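Los clubes pequeños de críquet necesitan calendario, no fichajes

21/11/2019

Cada invierno pasa lo mismo. Un club de segunda fila anuncia a su jugador extranjero para la temporada siguiente, se publica la nota con la bufanda puesta y durante una semana parece que el problema está resuelto. Altow lo hizo en agosto, antes incluso de terminar la liga, y Clovbridge ha seguido el mismo camino este mes. No tengo nada contra los jugadores que vienen de fuera. Algunos han sido lo mejor que se ha visto en esos campos. Pero el dinero que se va en una sola ficha es dinero que falta en otra parte.

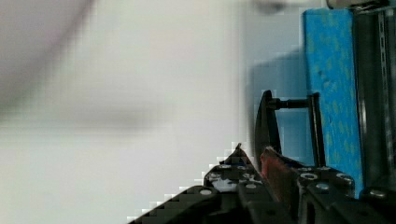

¿En qué debería gastar primero un club modesto? En el terreno de juego y en un entrenador de lanzadores que trabaje todo el año. Con una superficie decente en las redes, los chavales de la cantera entrenan desde marzo, y un lanzador de 17 años que llega rodado a los primeros partidos vale más de lo que dice su contrato.

Pleson es el caso que conozco mejor. Hace dos temporadas renunció a la plaza de extranjero y repartió el presupuesto entre las redes cubiertas y el segundo equipo. Acabó sexto, igual que el año anterior. Sus críticos lo recuerdan siempre. Lo que suelen omitir es que seis jugadores formados en casa debutaron con el primer equipo y que uno de ellos terminó con 578 carreras, la mejor cifra del club. Sexto con gente propia — y con las cuentas en orden — me parece un buen punto de partida.

Luego está el calendario. El torneo corto ocupa el centro del verano y empuja los partidos largos a los extremos, con campos húmedos y poca luz. Un bateador joven aprende a defender su puerta en abril, cuando la bola se mueve demasiado, y no vuelve a jugar un partido de varios días hasta que ya casi ha olvidado cómo se hace. Los clubes votan ese calendario y después se quejan de que no salen bateadores pacientes.
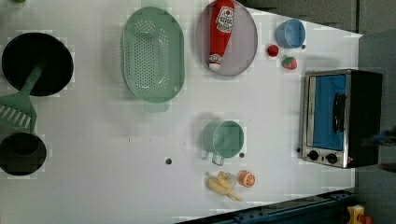
Głowacki me escribió, tras leer un borrador de estas líneas, que el torneo corto es lo único que llena la grada y que sin esas tardes de 1.000 espectadores Clovbridge no podría pagar ni al encargado del césped. Lleva razón en lo de la taquilla. Yo no pido suprimirlo, pido que se juegue en dos bloques, uno en junio y otro a finales de agosto, y que julio quede libre para los partidos largos. La afición que va por la tarde a ver golpear la bola irá igual en agosto.

Tampoco ayuda que los contratos de los extranjeros se firmen por media temporada. El jugador llega, necesita tres partidos para entender el campo y se marcha cuando empieza a rendir. Si Altow quiere seguir por ahí, que firme por dos años y que incluya en el contrato horas con la cantera. Sería más caro al principio, y obligaría a elegir mejor.

La asamblea de clubes vota el calendario antes de primavera. Altow y Clovbridge todavía no han dicho qué van a apoyar, y sus socios deberían preguntárselo ya.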